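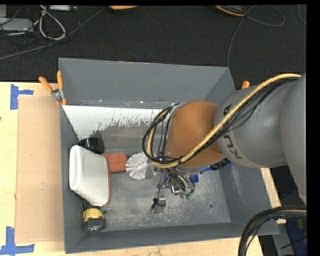
Workshop notebook, Indolside Conservation Workshop
Entry dated Jan 8, 2024
Entered by: Zainab Bako
Read and initialled by: Danjuma Akinola

Subject: Lime mortar trials for the boundary wall at Edet, second series

1. Position at the start of the day

The first series of mortar samples was made up in October and has been kept under damp hessian in the north store. The present entry records the condition of those samples, the mixing of the second series, and the points which remain to be settled before a recommendation is sent to the Edet estate office.

Colleagues will recall that the wall was repointed in hard cement at some time after the war. The bricks are soft and the cement is not, with the result that the faces of the bricks have come away while the joints stand proud. The estate has asked for a mortar which matches the original in colour and which is weaker than the brick. The original survives in the lower courses behind the glasshouse. It is pale buff, with small lumps of unmixed lime and a little crushed shell.

2. First series

Mixes A to C were made with Flamine putty and washed river sand. A and B have hardened evenly. The surface of A may be marked with a thumbnail but does not powder. B is a shade harder and a shade greyer. C shrank from the sides of the mould and has two fine cracks across the middle; it had been made wetter than the others at the request of the pointing team, who found the stiffer mix difficult to push to the back of a narrow joint. The request was reasonable but the mix is not to be repeated. The team has been asked to try longer pointing irons instead.

Mix D, with the Poltulska sand, is the nearest in colour to the original when dry. Danjuma Akinola compared it with the sample from the glasshouse end by daylight at the north door and again under the bench lamp. The match held in both, although D looks slightly pinker under the lamp. The lamp should not be used for colour decisions in future.

3. Second series

Five mixes were prepared this morning, numbered E to I. All use the Poltulska sand. The sand was sieved, dried on trays overnight and measured by volume in the steel gauge box, struck level with a straight edge. Damp sand takes up more room than dry sand and the difference is enough to spoil a comparison. In the first series the sand for Mix B was taken directly from the bag, and the proportions given for B in the October entry should therefore be treated with caution.

E: one part putty to three parts sand.
F: one part putty to two and a half parts sand.
G: as F, with a small addition of brick dust.
H: as F, with crushed oyster shell replacing part of the sand.
I: as H, with brick dust as in G.

Each was beaten for the full period and left to stand under a wet cloth before being worked up again. No water was added at the second working. G stiffened sooner than expected and the last of the batch was discarded. H handled best of the five and held its shape on the trowel without dragging.

The moulds were weighed before and after filling. Mould 1 of Mix H gave 1,243 g filled and 839 g after it had been emptied for remaking on account of a void at one corner. The second figure is higher than the weight of the clean mould, as some mortar had stayed in the angles. Moulds are to be scraped and oiled before they are weighed, and the empty weight taken again whenever a sample is remade.

4. Storage

The samples are on the middle shelf of the north store, covered with hessian and a loose sheet of polythene. The hessian is to be wetted each morning and each evening for the first week. It should be damp to the hand but should not drip. If frost is forecast the shelf is to be screened with the quilted sheets, which are at present folded on top of the plan chest.

5. Quantities

The estate office has asked for an early indication of the sand required. The present order stands at 400 kg, which will serve for the trial panel and the first bay only. The remainder cannot be calculated until the depth of raking out has been agreed. Zainab Bako is to write to Edet asking for access to the second bay, where the joints appear deeper than the survey allows for.

6. Matters outstanding

The supplier of the shell has not confirmed whether it is washed before crushing. If it is not, salt may be carried into the joints, and H and I would have to be withdrawn whatever their appearance. A portion has been set to soak in clean water in the glass jar by the sink. Please leave the jar undisturbed until the water has been tested.

Danjuma Akinola has asked that a panel of Mix E be laid up on old brick as well as in the mould. Bricks for this purpose are under the stairs, and should be wetted thoroughly before use.

The second sieve has a split along the rim and has been put aside for repair.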